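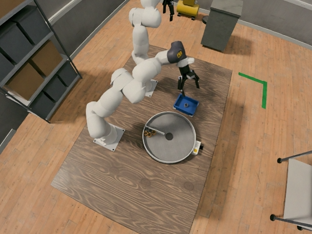

Figure 1. Dark wood grain against warm orange-brown planks (rendered view). Two white robot arms are mounted along the left side of the work surface.

4. What people call the color of wood

4.1 Brown is not much help

I went into the interviews expecting to spend most of my time on brown. I had a whole page of follow-up questions ready (light brown? dark brown? reddish brown?) and I threw nearly all of it out after the first afternoon in Rurneck. People hardly ever used the word. They said honey, or tea, or "like my aunt's sideboard," or they named a tree, and when they named a tree they were wrong as often as they were right. Cherry in particular seems to have floated free of cherry wood altogether. It means red and shiny. One man in Zollik told me his kitchen was cherry and then, without slowing down, that the doors were pine his brother had stained!

So this section is about the words people reached for, and what they were doing with them. The full word list is in the appendix, and the details of recruiting are back in Section 3. I talked to 20 people altogether, 11 in Rurneck and 9 in Zollik, all of whom had bought, sold, or refinished a floor or a table in the year before. I made no attempt to match the two groups by age, which I regret a little, and I'll come back to that in 4.4.

4.2 Warm, orange, and the trouble between them

The one word everybody had was warm. It came up so fast and so cheerfully that I started to distrust it. Ask someone what a warm floor looks like and they will point at anything from pale straw to deep rust. Lucía Mateos, who sells secondhand furniture and let me sit in her shop for most of a week, thinks warm is what customers say when they have already decided to like a thing. I can't prove that with the material I have, but my notes lean her way. Warm turned up over and over next to words like cozy and nice, and I never once caught it next to a complaint.

Orange was the mirror image. Nobody in Rurneck volunteered orange for a floor they owned. They used it for the floor they had pulled up, or the floor in the apartment they hadn't rented, or their parents' floor. I tried an experiment here that wasn't in the original plan. I took a single sample board, finished with the oil sold locally as Kinanance, and passed it around twice in the same interview, once early on with no comment and once near the end after we had been talking about old houses. Several people called it warm the first time and orange the second. Same board, same chair, same window. The light had moved some, I admit, and I should have run the thing indoors under a lamp, but I don't think the light explains all of it. By the second pass they had been complaining about their parents' living rooms for half an hour, and they were in the mood.

Satish Kamath, who read an early draft, pointed out that this is close to how people talk about food. Rich and greasy can be the same soup. I like that comparison a lot and I'm stealing it, with thanks.

What goes next to the wood matters too, and here the contrast in Figure 1 is the sort of thing I mean: a dark surface laid across warm planks. Put two woods together and people stop naming either one on its own. They talk about the pair. It goes, or it doesn't go, or it "fights." Fights was a favorite in Zollik, where it was used with real feeling. I heard a table accused of fighting the floor, the door, and (my favorite) the dog.

4.3 Grain talk

Grain was harder for people. Color they could argue about all day, but the lines in the wood left them hunting around, and a good many ended up drawing in the air with a finger. I had asked for words, so at first I didn't write the gestures down. That was a mistake, and Ilse Willems talked me out of it after listening to the first recordings, where you can hear me saying "uh-huh" to long stretches of silence. From then on I kept a small sketch beside each transcript.

The sketches fall into 6 groups, and I won't pretend the edges are clean. Straight lines and wavy lines account for most of them. Then there are the arches you get down the middle of a flat-sawn board, which joiners call cathedrals and which nobody outside the trade had a name for. One woman called them "the mountains." Her daughter, in the next room, yelled that they were onions. I have used onions in my own notes ever since and had to go back and take it out of this paper in three separate places.

Knots were another matter, and people had strong opinions. Knots were eyes, mostly. They were also spots, holes (even where there was no hole), beauty marks, and faults. The split between beauty mark and fault ran pretty close to the split between buyers and sellers, though it ran in a direction I didn't expect. The sellers were the ones who said fault. Arlindo Caldeira, who planes boards at the Mendonça yard, still sorts knotty stock to the back of the pile out of habit, and he told me with some irritation that customers now walk around to the back and take it first. 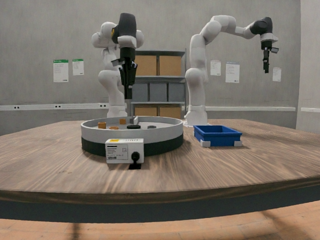

Tables got the longest and most careful answers of anything I asked about. A floor is something you mostly see from standing height, and people described it in big, loose terms, the way you'd describe weather. A table you sit at. You look at the same foot of it through every breakfast for years. People could tell me where the knot was in relation to their own plate, and one man remembered the grain at his childhood seat well enough to draw it, then turned the paper over and drew his sister's. Round tables made this more fun, since nobody could say "the left end" and had to anchor the whole business to a person or a window. "The swirl is over by Grandpa," that kind of thing. He had been dead a long while, and the swirl was still by him.

I think this means a good bit of what looks like vague vocabulary is really memory doing the job of vocabulary. If I know where the swirl is, I don't need a word for it. The word only becomes necessary when I have to tell a stranger, and strangers don't often ask about the inside of your breakfast table. I did, and I could feel people building the words on the spot.

4.4 A few cautions

Most of my talkers were over fifty, and the ones in Zollik were older than the ones in Rurneck. Some of what I'm treating as a difference between towns might simply be age. Fights, for instance, might be a Zollik word or a grandmother word. Reinaldo Queiroz has been collecting kitchen talk in Zollik with a much younger crowd, and he tells me he has heard it only from people describing clothes. We plan to swap recordings in March and see whether the two sets line up.

The sample boards were also all one size, about the length of my forearm, and several people objected that you can't judge a floor from a stick. They're right. A color that reads as honey on a short board can go a good deal darker in the mind once it's imagined wall to wall, and at least one person changed her answer when I asked her to picture the whole hallway done in it. I kept her first answer in the counts and marked the second in the notes, and I did the same with anyone else who changed their mind partway through.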